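How do you fold black tops so they stay folded (and so you can tell which end is which)?

Samran Noiphan
December 23, 2018

Hello everyone, and thank you in advance, because I have been reading this board for ages and never had anything worth asking until now. We moved to Nunonside in March and I went from a big dresser to one open shelf, 34 inches wide, which has to hold all my winter clothes. Light shirts I can manage. My trouble is with the dark, thick ones. I spread one out, I can't tell the front from the back or a sleeve from a hem, and by the time I have worked it out I've got a lump. The slippery kind is the worst, the ones with a bit of shiny purple showing from inside, where one layer slides one way and the other layer slides the other! I would love for the shelf to look tidy when my sister comes to stay. Do you roll, do you fold, do you give up and buy hangers?
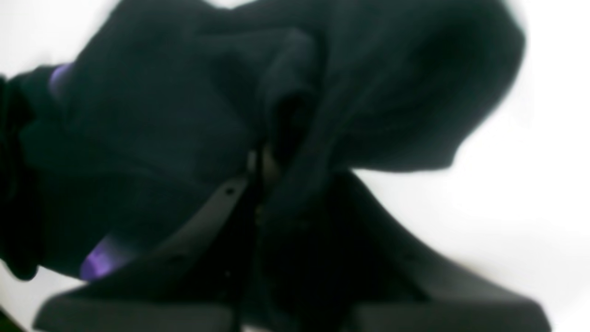 Ottavio Gatti
Fold, please don't give up! I had the same fight with my own sweatshirts for years (my mother folded everything in the Gatti house and I left home not knowing how to do a single thing with a sleeve), so you have all my sympathy. What helped me most was moving away from the bed. A bed is soft and everything sinks into it, and if your blanket is dark too you are folding shadows. Go to a table, the paler the better, and clear enough of it that both sleeves can go out sideways at full stretch.

Find the neck before you do anything else. Don't hunt for it with your eyes, feel for the label with your fingers, and once you have it, pinch one shoulder in each hand and give the whole thing a good shake. 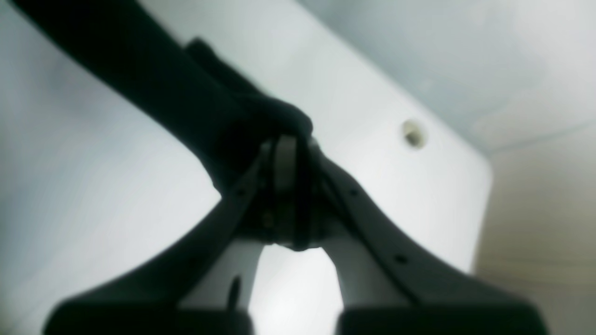
Then lay it face down with the neck away from you and smooth from the middle out to the sides with flat hands. If there's a slick lining, reach up inside from the hem and pull it straight first, otherwise it will bunch up in there and you'll be chasing it the whole time. Next bring one side in toward the middle with its sleeve, lay the sleeve straight down, and do the same from the other side. Hold the top corners still while you do this, that's the part I always skipped.
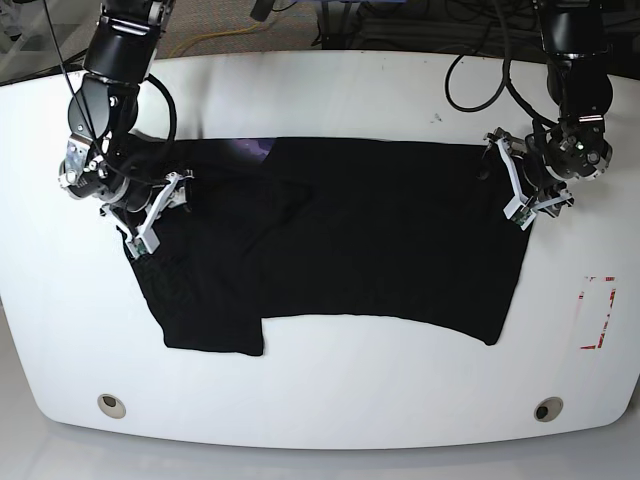 After that it's only a matter of bringing the hem up, once for a deep shelf and twice for a shallow one. If a flap hangs lower than the rest, open that one fold and do it over, don't start from the beginning again. Hoods I fold down flat over the back before the sides come in. I get a stack of 5 on my shelf before it starts to lean, and I put the thickest at the bottom.

Jadonley
i just roll mine. way faster

Samran Noiphan
Thank you both so much! I tried the table this afternoon and did two that I'm quite proud of, and the label trick is a big help. One more thing if you don't mind: when I pick the pile up to carry it to the shelf, the top one always slithers off, and I grab it in a bunch and have to fold it again. Is there a knack to that as well?
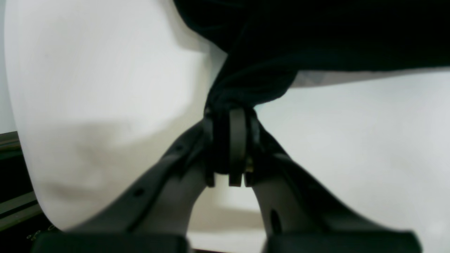 Black cloth, bunched and twisted where it's gripped.

Ottavio Gatti
Carry them two at a time, one palm underneath and the other on top, with the folded edge toward your chest. Slow, I know, but with one shelf you won't be walking far. And have a lovely visit with your sister!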